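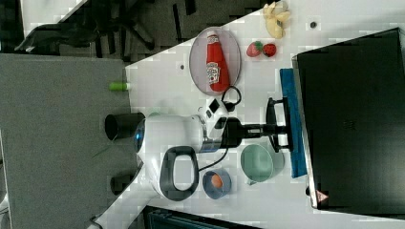 Arquivo de Emissões Plomby: alinhamentos musicais de rádio
Ficha do conjunto de dados, versão 2
Última revisão: 8 de outubro de 2024

Apresentação

O Arquivo de Emissões Plomby reúne os alinhamentos musicais dos programas de rock pesado e metal transmitidos pela Rádio Loltetti. Cada registo corresponde a uma faixa emitida e indica o programa, a posição no alinhamento, o artista, o título e a edição discográfica de origem. O conjunto não contém áudio, letras nem capas de discos.

A presente versão abrange 207 emissões e substitui integralmente a anterior. Recomenda-se aos utilizadores que não combinem ficheiros das duas versões, dado que os identificadores de artista foram reatribuídos.

Conteúdo do pacote

emissoes.csv: uma linha por emissão, com programa, duração prevista e tipo (regular, especial, repetição).
faixas.csv: uma linha por faixa emitida, ligada à emissão pelo campo id_emissao.
artistas.csv: formas autorizadas dos nomes e respetivas variantes.
notas.txt: lacunas conhecidas, por programa.

Os quatro ficheiros estão codificados em UTF-8 e utilizam o ponto e vírgula como separador. Os campos vazios significam que a informação não consta da fonte; o valor "0" nunca é usado com esse sentido.

Origem dos dados

Os alinhamentos provêm das folhas de emissão preenchidas em estúdio e, quando estas faltam, das listas publicadas na página de cada programa. O campo fonte distingue os dois casos com os valores "folha" e "pagina". As folhas manuscritas foram transcritas por dois operadores em separado e as divergências resolvidas por consulta do original.

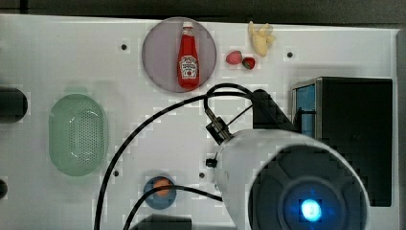

A normalização dos nomes de artistas seguiu o vocabulário Pacheco, mantido pela equipa de documentação da rádio. Grafias com trema decorativo, maiúsculas integrais ou pontuação estilizada foram conservadas no campo nome_original e simplificadas no campo nome_norm. Para pesquisas e contagens deve ser utilizado este último.

Limitações conhecidas

Em 47 emissões o alinhamento está incompleto, sobretudo na segunda hora. Estas emissões estão assinaladas com o valor "parcial" no campo estado.

As emissões especiais de Natal incluem versões e medleys cuja autoria nem sempre foi registada. Nesses casos, o campo artista identifica apenas o intérprete.

As sessões ao vivo patrocinadas pela Ullosport foram excluídas, por estarem sujeitas a um acordo de utilização próprio. Os respetivos identificadores permanecem reservados, o que explica os saltos na numeração.

As horas de início são as previstas na grelha. Os atrasos de emissão não foram registados.

Utilização

Os dados podem ser usados para fins de investigação, ensino e programação radiofónica não comercial, mediante indicação da fonte. A redistribuição de versões alteradas deve mencionar expressamente as modificações efetuadas. O conjunto não é adequado ao apuramento de direitos de autor ou conexos, que exige os mapas oficiais de difusão.

Forma de citação: Rádio Loltetti, Arquivo de Emissões Plomby, versão 2, 2024.

Correções

Os pedidos de correção devem indicar o id_emissao, a posição da faixa e a fonte que sustenta a alteração. As correções aceites são incorporadas na revisão seguinte, prevista para junho, e listadas em notas.txt.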